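Buro Furniture Color Words: README and Data Card

A collection of short color descriptions of used furniture, with a normalized color term for each of them.
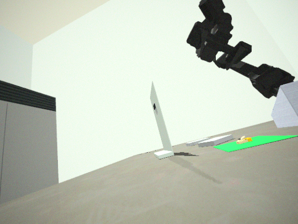
Gray-brown tabletop with faint mottling and lighter streaks, gray cabinet at the left. Computer rendering.

Summary

Buro is a small text dataset of the words that people use when they describe the color of a piece of furniture which they want to sell or give away. It has 1160 entries. Every entry has the original phrase, the kind of furniture, and a color term from our own list. The data are text only.

I started to collect the phrases because I was building a search for a secondhand listing board, and the search failed on color all the time. A person looks for a gray table. The seller wrote "taupe", or "mushroom", or "dirty beige but nice". An ordinary dictionary of synonyms does not help much with this, and the color lists made for web pages have names which no seller uses for a wardrobe.

Where the text comes from

The phrases come from two listing boards, one in Shin and one in Uvov. Both boards gave written permission to use the color part of the listing, and this part only. Prices, addresses, names of sellers and free messages were never copied.

The Shin board has a separate box for color, so the phrases from there are short, often one or two words. The Uvov board has no such box. There I cut the color words by hand from the longer description, and the result is less regular. Please keep this difference in mind if you compare the two sources. A longer phrase in the Uvov part does not mean that people in Uvov care more about color.

Files

The package has 3 files.

phrases.tsv
The main table, one entry per line.

terms.tsv
The list of normalized terms, with a short definition and some border cases for each.

changes.txt
What was corrected between the versions.

All of them are UTF-8 with Unix line endings. The separator is the tab character. There are no quotation marks around the values, and a tab never appears inside a value, so a simple split is enough.

Fields in phrases.tsv

entry_id: stable identifier, never used again if an entry is removed
source: shin or uvov
phrase: the original wording, with spelling mistakes kept
phrase_clean: the same wording in lower case and with the spelling corrected
item: kind of furniture, for example table, cabinet, shelf
part: the part of the item that the color word speaks of, or "whole"
term: the normalized color term
second_term: used for two-color items and for real mixtures, otherwise empty
surface: plain, mottled, grained, patterned or unknown
agreement: yes or no, see the section on labeling
note: free text, mostly empty

The empty value is an empty string. Do not read the word "none" as empty. In one listing "none" was the seller's answer in the color box, and I kept it in the phrase field.

The terms

There are 11 normalized terms: white, cream, gray, gray-brown, brown, black, red, yellow, green, blue and other.

The list is uneven on purpose. Furniture on the two boards is mostly in the brown and gray area, so this area needed one more division than usual. Pink and purple are in "other". This will annoy you if your furniture is from children's rooms.

Gray-brown was the term that made the most discussion. In the first version we did not have it, and entries such as "taupe", "stone", "greige" and "driftwood" had to go to gray or to brown. We changed our minds about them from one week to the next. After the term was added, the disagreement became much smaller, but it moved a little to the border between gray-brown and cream. "Sand" is the typical case. The rule in terms.tsv is that "sand" goes to cream if nothing else is said, and to gray-brown if the seller adds "dark" or "dirty".

Words for wood are a different problem. "Oak" is not a color, but on a listing board it works as one. We normalized such words to brown, or to cream if the seller says "light", "pale" or "bleached". The material itself is not stored, because in most listings it is impossible to know if the seller means the wood or only the look of it.

Mottled and streaked surfaces

The field "surface" was added in April after a request from a user of the data. Many tabletops do not have one even color. Sellers write "marbled", "cloudy", "with light stripes" or "a bit pink in some light". In these cases the term follows the base color, and the surface field gets the value "mottled" or "grained". Weak tints do not get a second term. The second term is only for a color which the seller names as a full color of the item, as in "white with black legs".

If the seller says nothing on the surface, the value is "unknown". It is not "plain". I ask you to respect this if you train something on the field, as the large majority of the entries is unknown and a careless conversion would teach a wrong thing.

Labeling

Each entry was labeled by 2 people who worked separately and saw only the phrase and the item. They did not see the listing photo. This was a decision with a cost. With the photo, the labels would say more on the real color of the object. But the purpose of the data is to understand the words, and a photo made in a hallway in the evening can turn a cream shelf to orange.

When the two labels were the same, agreement is "yes". When they were different, the labelers talked it over and chose one, and agreement stays "no". If you need only the clean cases, filter by this field.

The labeling was done in Tavden, our own small annotation tool. You do not need Tavden to use the data. The export script is not included because it depends on the internal format, which still changes.

Suitable uses

Search and filtering on listing boards, matching of color words to a short list, teaching material for classes on text normalization, spelling correction of color words.

Uses that I do not recommend

Please do not use the data to guess the real color of an object. The phrases tell what a seller wrote, and sellers are polite to their own furniture. Please also do not use the frequencies as a measure of fashion. A board for used items shows what people want to be rid of.

Known problems

Some phrases contain a shade name from a manufacturer's catalog. We kept them, but their label is a guess from the sound of the name, and the note field says "catalog".

The corrected spelling in phrase_clean was made by hand and is not fully consistent for compound words. You will find both "off-white" and "off white". This will be repaired in the next version.

Repeated phrases are not removed. "White" appears many times with different items. If you split the data for training and testing, split by phrase_clean, otherwise the same phrase will be on both sides.

The part field is weak for the Shin source, where the color box usually speaks of the whole item even when the legs are of another color.

Versions

Entries can be corrected, but the entry_id stays. A removed entry is listed in changes.txt with the reason. If you publish a result, please write which version you used.

Corrections

Send corrections as a plain text list with the entry_id, the present value and the value you propose. One line per entry is best. For the border cases please read terms.tsv first, as many of the questions I receive are on "sand" and "stone", and both are answered there.

License

The table and the term list can be used, changed and shared for any purpose if the name Buro is kept in the documentation. The boards in Shin and Uvov keep the rights to the full listings, which are not part of this package.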